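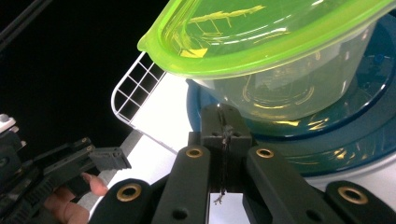
How do you keep food containers and their lids from turning into chaos?

Store each tub with its own lid on, keep to a couple of shapes that stack, and let go of anything that has lost its partner.

Ratree Phetsri
OK so I've been promising a container thread since July and I finally did the cupboard this weekend, so settle in. This is going to be long and I'm going to enjoy every minute of it!

Ratree Phetsri
First, the method. Everything out, onto the kitchen table, all at once. Tubs on the left, lids on the right. Try every lid on every tub that looks close. Press all four corners, don't just rest it on top and call it a match (I have done this, and then carried soup on a bus).

Ratree Phetsri
Clear tubs with bright lids are my favorite thing in the whole kitchen. Lime green especially. I can spot that green from the doorway with the fridge open and my glasses in the other room, and the see-through part tells me if it's rice or last week's rice.

Ratree Phetsri
A little tab at the corner of the lid is such a good feature. You get a thumb under it and up it comes. The lids without one I end up prying at with a butter knife, and then there's a nick in the rim and it never seals right again.

Ratree Phetsri
Rounded corners too!! Sauce hides in square corners. With the rounded ones a sponge just goes around and you're done.

Ratree Phetsri
Someone asked about round tubs. I love how they look and I have given nearly all of mine away. They waste the space between them on the shelf. I kept one for dip – it's a good dip tub, it can stay.

Ratree Phetsri
Now the big argument in my mentions: lids on or lids off? Lids off saves room, no question, you can nest the tubs and file the lids upright in a dish rack. I did it that way for ages in the Hornbridge apartment, where the cupboard was the size of a shoebox.

Ratree Phetsri
But in this kitchen I've gone lids on and I'm not going back. Yes it takes up more of the shelf. But I reach in, I grab one, it's a whole container. At 7 in the morning, packing lunch, that feels like winning a prize.

Ratree Phetsri
If yours get musty with the lids on, they probably went in damp. Leave them open on the rack overnight, then close them up. Or set the lid on loosely so some air gets in.

Ratree Phetsri
Stains! Tomato sauce on plastic. A paste of baking soda and a bit of water, smear it on, leave it while you do something else, wash it off. Then put the tub in a sunny window for the afternoon. It won't come out like new but the orange fades a lot. I was so pleased with my chili tub I sent my sister a picture.

Ratree Phetsri
For onion smell, crumple up a sheet of newspaper, put it inside, lid on, leave it 2 days. My grandmother did this and I thought it was nonsense until I tried it.

Ratree Phetsri
Sizes. The one I use most holds 1000 ml, a good dinner's worth of leftovers for two people who like seconds. Then a few small ones for chopped onion, half a lemon, the end of the olives. I had one giant 3000 ml tub that I kept for "parties." It now holds flour and has a much better life.

Ratree Phetsri
Labels: masking tape and a marker, on the side and never on the lid, because lids wander. Write what it is and the day you made it. I once thawed what I was sure was lentil soup and had gravy for dinner.

Ratree Phetsri
What I did with the orphans: tubs without lids are now drawer dividers (batteries, rubber bands, birthday candles). Lids without tubs go under plant pots as saucers. The basil is sitting on one and looks very smart.

Ratree Phetsri
@ the person who asked where to put it all – low shelf, closest to the fridge. Mine used to be up above the oven and I got a lid on the head pretty much every time I opened the door.

Ratree Phetsri
Also check the dishwasher filter, the back of the freezer and your desk at work before you declare a lid dead. Two of mine were at the office. One was under a stapler.

Ratree Phetsri
Show me your cupboards please, before or after, I want to see all of them! Spice jars are next once I find the good marker.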